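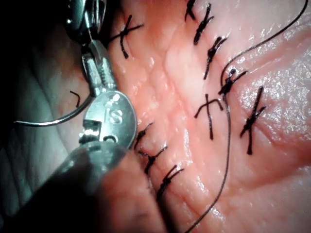

Sveva Benedetti has heard the pitch for shorter hospital stays many times, and she says she still wants to see who does the laundry.

Benedetti spent most of her working life as a ward nurse in Nonddale before moving to home visits. The hospital there now sends many patients home the same day as their operation. Managers call it a success. She is not so sure.

"They count the bed as saved," she says. "The bed didn't vanish. It's in somebody's front room, and his daughter has taken the week off work to stand next to it."

I put it to her that most people would rather sleep at home. She agrees, up to a point. "Ask them at noon and they all say yes. Ask again at three in the morning, when the dressing has come loose and the phone line is playing music."

The hospital's own survey found patients were happy with the scheme. It went out to 1,000 people, and 300 sent it back. Benedetti wonders about the rest, and about the timing - the form arrives two days after discharge, when many are still on strong painkillers.

It is a fair complaint, though her own evidence is thin too. She keeps a notebook of visits and has filled it with more than 100 entries since November, but she chose what to write down, and people who are doing fine don't tend to ring a nurse. When I say so she shrugs. "Then let somebody check it properly. I'd hand it over tomorrow."

Would she go back to the old way, with a week on the ward for a hernia? No. She remembers the food, and the infections. What she wants is a visit on the first evening, paid for out of whatever the empty beds are said to save. The last figure she was given was $880 a patient. She asked how it had been worked out and is waiting for a reply.

"Maybe it's right," she says, putting her coat on for the next call, out past the Flolska road. "I'd like to see the sum."

Contact us | © Nonddale Local Pages. All rights reserved. | Back to top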